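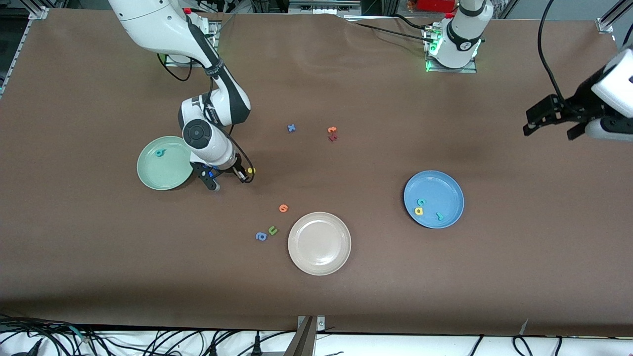

Fumiko Shimada, Product Information Lead, Nestaveo

NESTAVEO RELEASES SORTING GUIDE FOR FOAM LETTERS AND OTHER SMALL TABLETOP PIECES

Guide covers plates, table covering, sorting order and storage for classrooms and homes

RUMMONT, October. Nestaveo, a supplier of storage and activity materials for early learning rooms, has released a sorting guide for foam letters and similar small pieces. The guide is supplied as a printed booklet and as a file for download. It applies to loose letter sets of any make and does not require the purchase of Nestaveo products.

The guide is built on a method the company calls plate sorting. Loose letters are spread over a covered table and moved, one at a time, onto shallow plates of different colors. Each plate stands for one group. A group can be a color, a letter shape, a word list or a child's name. Pieces that have not been assigned stay on the open table until the person sorting decides where they go.

Nestaveo recommends plates in pale colors such as mint green, cream white and light blue. Letters in teal, yellow, orange, dark red or blue remain easy to read against these surfaces. A teal letter on a mint-green plate is the closest pairing in the recommended range and is still acceptable under normal room lighting. Strongly patterned plates should be avoided.

"The plate does the work of a label," said Lorna Nisbet, who edited the guide. "A child who can't read a label yet can still see that the blue plate is a different place from the cream one. We kept the number of plates low in all the starter layouts. With too many, people spend their time looking for the right plate."

Table covering

A plain brown covering with a smooth finish is specified for all layouts. Brown was selected for contrast with both the plates and the letters. Slight wrinkles in the covering do not affect sorting, but a fold high enough to tip a plate should be flattened before work begins. The covering should extend past the working area on every side. White coverings are not recommended for sets that include pale yellow pieces.

Sorting order

The guide sets out the following order of work.

Spread all loose letters on the covering in a single layer. Turn over any piece that is face down. Pieces that overlap may be left as they are if both can be identified.

Set the plates down with open table between them. Plates should not touch. One plate may be left empty at the start and used for a group that becomes apparent during sorting.

Begin with the pieces nearest the plates. Place each letter flat, with space between it and the next. Stacking on the plate makes the final check slower.

Leave ambiguous pieces until last. In many foam sets a capital I, a lowercase l and the numeral 1 are hard to tell apart, and an M may be the same piece as a W turned around. The guide advises choosing one reading before the session and writing it on the storage lid.

Check each plate before clearing the table. Letters are then tipped from the plate directly into the container for that group.

Session length

For children in the first year of school, Nestaveo advises a session of 5 minutes with one sorting rule. Older children can work with two rules in sequence, for example color first and letter shape second. The booklet includes 60 layouts, arranged by rule and by the number of plates required. Each layout takes up one page and can be copied for use at the table.

Trial

Drafts of the layouts were tried at five early learning rooms in the Ongart area. Staff noted the rule used, the plates set out and any pieces left unsorted at the end of each session. The final text draws on 2555 session notes. Two changes were made as a result. The empty plate, optional in the first draft, was added to every starter layout. The instruction to sort in alphabetical order was removed from the layouts for younger children.

"Alphabetical order is a second task placed on top of the first," said Riku Kawaguchi, who compiled the notes. "In the drafts we had them combined. The notes were clear enough that we separated them."

Care and storage

Foam letters should be wiped with a damp cloth and dried flat before they are returned to storage. They should not be stored under weight, as thin strokes can take a permanent bend. Small pieces present a choking hazard and are not suitable for children under three. Adult supervision is required during all sessions.

Availability

The guide is available now from the Nestaveo office in Rummont and through Funia, the company's distributor for schools. The downloadable file is free of charge. Printed copies are supplied at cost. A large-print edition is in preparation.

Media contact: Uliana Vasylenko, Nestaveo Press Office, Rummont

Orders and school accounts: Sachiko Miyazaki, Funia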